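2023-09-18

Rain gauge read at the usual hour: 2 mm. Barometer steady. Left Naltlow after breakfast with the sample boxes in the boot and the cooler strapped behind the passenger seat.

## Bread trial, second batch

Dough mixed last night at 80 per cent hydration, same flour as in July. Bulk ferment on the cold shelf, shaped at first light. The crumb is tighter than I wanted. I suspect the shelf temperature, which drifted overnight according to the logger, although the logger itself has not been checked against the good thermometer for a while. To be done before the third batch.

Ajith Varma rang about the Lykkegaard oven. His reading of the fault is that the lower element cycles off too early and the base of each loaf is left pale. Mine showed the same thing. He proposes moving the sensor further from the door. I would sooner replace the seal first, as it is cheap and can be reversed, and change one thing at a time. We agreed on the seal.

Weights this morning, per roll, were within tolerance except for the last tray, where the scale had been knocked off zero. Those rolls are excluded. Baked weight loss was higher than in the first batch. I have written the figures in the blue book and will not copy them here.

Buns stored cut side to cut side go soft along the rim sooner than those stored apart. The effect is small on day one and plain by day two. Kirsten Lund thinks the bag matters more than the arrangement. She may be right; the bags were changed between batches and I did not note it at the time. 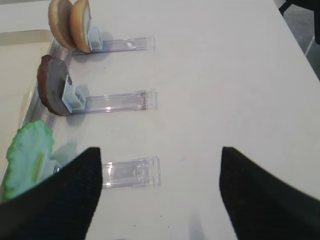
## Road and errands

133 miles there and back, including the detour at Irnevia, where the bridge is down to one lane. Fuel consumption slightly worse than last trip. Front left tyre was under pressure and has been pumped up. It should be looked at again tomorrow before I blame the valve.

Collected flour, over 400 pounds' worth on the account, which is now settled up to the end of the month. The Trekon invoice is still wrong. They have charged carriage twice and left off the discount. Wrote to them again, with the first letter attached.

## House

Kitchen tap washer replaced. The old one had split on the inner edge. Water pressure on the upper floor is unchanged, so the washer had no bearing on that, and the filter is next.

Read two chapters of the book on grain storage. The section on moisture meters is out of date, but the tables at the back are good. Starter fed late, at half the usual amount. Oven seal to be ordered in the morning.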